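Forum › Manipulation und Lernen › Zweiarmige Montage

Thema: Tischbein-Montage, Erfolgsrate bricht beim letzten Bein ein

nostmont_lab
31 October 2024, 09:14

Wir reproduzieren gerade die Ergebnisse aus dem Narnurley-Bericht zur Möbelmontage mit Imitationslernen. Aufgabe: kleiner Kunststofftisch, Platte mit der Unterseite nach oben, Beine einzeln einsetzen. Ein Arm fixiert die Platte am Rand, der andere greift das Bein, richtet es auf und fügt es.

Datensatz: 65 teleoperierte Demonstrationen. Policy ist ein Transformer mit Action Chunking, Chunk-Länge 8, Eingang sind Kopfkamera und Gelenkwinkel beider Arme, keine Kraftmessung. Die Beine eins bis drei setzt die Policy zuverlässig. Beim vierten verkantet sie beim Fügen oder lässt das Bein vor dem Kontakt fallen.

Ausgangslage für den letzten Schritt:

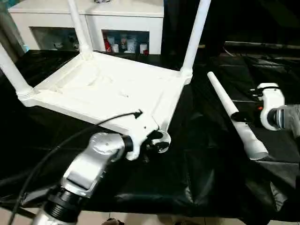 Abb. 1: Drei Beine an der Platte, das vierte liegt lose rechts daneben. Ein Greifer hält den Plattenrand.

Meine Vermutung ist Verdeckung. Der haltende Greifer sitzt nahe an der vorderen rechten Ecke, und dort muss das Bein hin. Hat jemand mit zusätzlichen Handgelenkkameras Erfahrung bei dieser Aufgabe?

kramer_r
Wir hatten das in Flitville mit ähnlichem Aufbau. Handgelenkkamera hat geholfen, aber weniger als erwartet. Der größere Effekt kam aus der Verteilung der Startposen. Wie variiert ihr die Lage des losen Beins?

nostmont_lab
Position von Hand verschoben, Orientierung überwiegend diagonal, breites Ende zur Bedienerseite. Systematisch randomisiert haben wir nur die Platte.

kramer_r
Dann würde ich dort anfangen. Wenn die Orientierung in den Demos kaum streut, lernt das Netz den Griff praktisch auswendig. Liegt das Bein im Test ein Stück anders, stimmt der Winkel in der Hand nicht mehr, und der Fehler zeigt sich erst beim Fügen. Das sieht dann wie ein Verdeckungsproblem aus.

drehmoment
Sehe ich anders. Ohne Kraft- oder Drehmomentsignal ist der Fügevorgang reine Glückssache, egal wie gut die Startposen verteilt sind. Der Kragen am Bein wirkt auf dem Bild gerippt. Ist das ein Gewinde oder eine Steckverbindung? Bei einem Gewinde braucht ihr Nachgreifen, und das bekommt man mit Chunk-Länge 8 kaum sauber hin.

nostmont_lab
Steckverbindung, die Rippen dienen nur der Klemmung. Nachgreifen ist nicht nötig. Fügekraft ist allerdings spürbar, deshalb hält der zweite Arm gegen.

drehmoment
Dann nehme ich den Punkt mit dem Nachgreifen zurück. Bei der Kraft bleibe ich. Motorströme als Ersatzsignal kosten euch nichts, die liegen ohnehin auf dem Bus.

kramer_r
Motorströme haben wir ausprobiert. Bei Getrieben mit hoher Reibung ist das Signal im relevanten Bereich kaum vom Rauschen zu trennen. Mag bei anderen Armen besser sein.

E. Raju
Zwei Anmerkungen zum Aufbau. Das schwarze Tuch wirft Falten und glänzt, gerade in der rechten Hälfte, wo das Bein liegt. Solche Glanzlichter verändern sich mit jedem Umspannen des Tuchs. Weiße Beine auf Schwarz sind an sich gut zu segmentieren, aber ich würde matten Filz straff aufspannen. Zweitens liegt vorn links ein Kabel bis an den Plattenrand. Ist das in allen Demos so? Falls nicht, habt ihr eine Störgröße, die mit dem Aufnahmetag korreliert.

nostmont_lab
Kabel: guter Hinweis. In den Aufnahmen vom September liegt es anders. Ich prüfe, ob die Fehlversuche damit zusammenhängen.

rao_fan
Nebenfrage: Wie wertet ihr die Teilerfolge? Im Narnurley-Bericht wird pro Bein gezählt. Drei von vier gesetzten Beinen ergeben dort 75 Prozent, obwohl kein einziger Tisch fertig sein muss. In der Rao-Auswertung zählt nur der komplette Tisch. Die Zahlen sind nicht vergleichbar, werden aber ständig nebeneinandergestellt.

nostmont_lab
Wir protokollieren beides. Die Rate pro Bein liegt nahe am Bericht, die Rate für komplette Tische deutlich darunter.

drehmoment
Damit wäre das Ergebnis doch reproduziert, nur mit ungünstiger Metrik im Original.

E. Raju
Nur wenn die Fehler im Original ebenfalls beim letzten Bein gehäuft auftreten. Aus einem Mittelwert über alle Beine lässt sich das nicht ablesen. Ohne die Aufschlüsselung nach Schritten würde ich nicht von einer Reproduktion sprechen.

nostmont_lab
Aufschlüsselung habe ich bei den Autoren angefragt. Nächster Durchlauf: Orientierung des Beins randomisiert, Kabel fest verlegt, matte Unterlage, Netz unverändert. Handgelenkkamera erst danach, sonst lassen sich die Effekte nicht trennen.

kramer_r
Unterlage und Orientierung bitte auch getrennt testen. Sonst steht ihr vor derselben Frage.

nostmont_lab
Einverstanden, dann zuerst nur die Orientierung. Logs lade ich hier hoch, sobald der Durchlauf fertig ist.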